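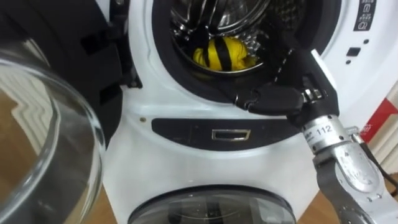 What does one row in this file stand for?
One row is one hearing aid battery, from the moment the sticker came off to the moment the aid gave up.

Letgate battery log
README, last changed May 2020

Hi! I'm Ramesh Bajpai and I've worn hearing aids in both ears for most of my adult life. I got tired of guessing when my batteries would quit, so I started writing it down, and then I talked people from our hearing loss group in Prudcombe into writing it down too. The log now has 3000 rows from 27 wearers. All of the cells are the disposable zinc-air kind with the little colored tab. Rechargeable aids are left out completely.

What's in the folder

letgate_log.csv – the main table
wearers.csv – one line per person, no names, just a code, plus the style of aid in each ear
notes.txt – things people scribbled in the margins, typed up as they were

Columns in letgate_log.csv

wearer: code, W01 and up
ear: L or R
size: 10, 13, 312 or 675
tab_off: day and time the tab was pulled
dead: day and time the aid shut down
hours_worn: the wearer's own estimate, blank if they skipped it
streaming: y, n or blank, for phone calls or TV sound sent to the aid
rest: minutes between pulling the tab and closing the battery door

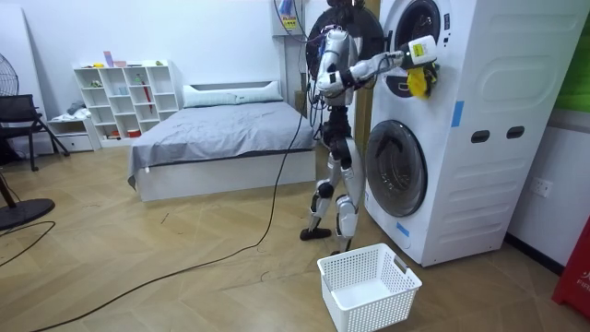

The rest column is the one people email me about. Zinc-air cells need air to get going, and plenty of us were told by an audiologist to let them sit a few minutes before putting them in. Some wearers did this faithfully and some (me included) forgot half the time, and I've kept whatever they wrote. A 0 means they closed the door right away. A blank means they didn't say. Please don't treat those as the same thing!

How it was collected

Paper cards first, then a shared spreadsheet once Rajkumari Srivastava set one up. She also typed in the first 400 cards, and her typing is a lot better than mine. If the handwriting could be read two ways, she left the cell blank and put the card number in notes.txt.
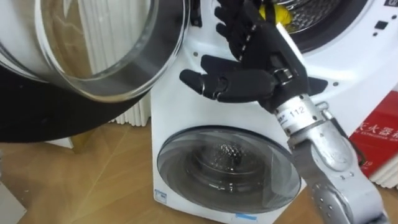

Photo: Anju Awasthi

Known problems

Low-battery beeps vary a lot from aid to aid. A few wearers swapped at the first beep and wrote that down as dead, so their cells look shorter-lived than they were. Codes W08, W14 and W21 are the ones I'm sure of – filter those 3 out if you're comparing sizes.

Winter is thin. Most people joined in July and a fair number drifted off before the cold weather, and dry indoor air is supposed to matter for these cells, so be careful there.

Battery brand isn't recorded. I wish I'd asked.

Using it

Copy it, chart it, hand it to your students, whatever you like. Just mention the Letgate log somewhere. Trilok Tiwari has a short script that turns the two date columns into hours and copes with the clock change, and I can pass it along if you write to me. Corrections are welcome too, and please include the wearer code and the tab_off time so I can find the row.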